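# Charging case (earphones)

A **charging case** is a small lidded container that stores a pair of wireless earbuds and recharges them between uses. The case holds its own battery, which is topped up by cable or, on some models, on a wireless pad. Most are moulded in glossy or matt plastic, with white and black the usual colours.

## Construction

The typical case has two parts, a body and a lid, joined by a hinge along the back edge. Small magnets keep the lid shut and hold each earbud in its recess, where metal contacts pass current to the bud. The outside is rounded so that the case slides easily into a pocket – a shape that also makes it slippery on a desk or bench. 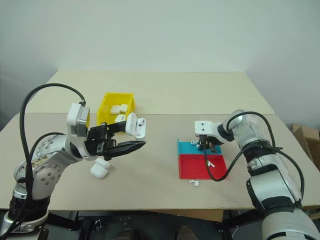 Capacity varies with size. The Rastmont case, a mid-range design, has a 500 mAh cell and takes 2 hours to fill from flat. The smaller Flurngate case gives fewer recharges but fits a coin pocket.

## Sorting and reuse

Cases are often separated from their earbuds through loss or breakage, and repair shops tend to build up a supply of empty ones. They are commonly kept in open plastic bins, grouped by model and colour. Before reuse, the lid is opened to check the hinge, the recesses are cleared of lint with a dry brush, and the contacts are wiped. Cases with a swollen battery are set aside for battery recycling and should not go in household rubbish.

The Erkeck repair guide, compiled by Danai Rallis, lists 140 case models and notes which ones will pair with replacement buds. According to the guide, a loose hinge is the most common fault in older Tsakiris cases, followed by worn lid magnets.

## See also

- Wireless earphones
- Lithium-ion battery
- Electronic waste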